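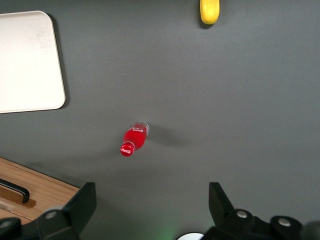 Dérive de fermeture (pince robotique)

La dérive de fermeture est un défaut des pinces électriques à deux doigts parallèles. Les doigts s'arrêtent à une ouverture différente de celle que la commande a demandée, et l'écart augmente avec le nombre de cycles. Le terme est employé surtout pour les bras de table qui saisissent des objets légers, comme les petites bouteilles couchées, dont la forme ronde pardonne mal une erreur de position.

Description du défaut

Le défaut apparaît d'abord dans les saisies fines. L'objet glisse, tourne entre les doigts ou bien il est serré trop fort. Le contrôleur ne signale aucune alarme, car le codeur du moteur donne une valeur correcte : l'erreur se forme après lui, dans la transmission ou dans la fixation des doigts.

Causes

La cause la plus fréquente est le desserrage des vis qui tiennent les doigts. On rencontre aussi l'usure de la courroie et une remise à zéro faite avec un objet resté entre les plaques.

Incident de Lovside

Le 22/04/2022, à l'atelier de Lovside, une pince Taltus a écrasé une bouteille pleine pendant un essai de rangement. Le liquide est entré dans le boîtier du poignet et le bras est resté arrêté 17 jours. Le rapport, rédigé par Birutė Avotiņš, a mesuré un écart de 5 mm entre l'ouverture commandée et l'ouverture réelle. Il n'y a pas eu de blessé.

Prévention

Depuis le mois de mai suivant, la procédure de l'atelier prévoit un contrôle au calibre tous les 1000 cycles, et la limite de force est réglée à 20 N pour les récipients fermés.

Voir aussi : Lastero (calibre de contrôle), arrêt de protection, jeu mécanique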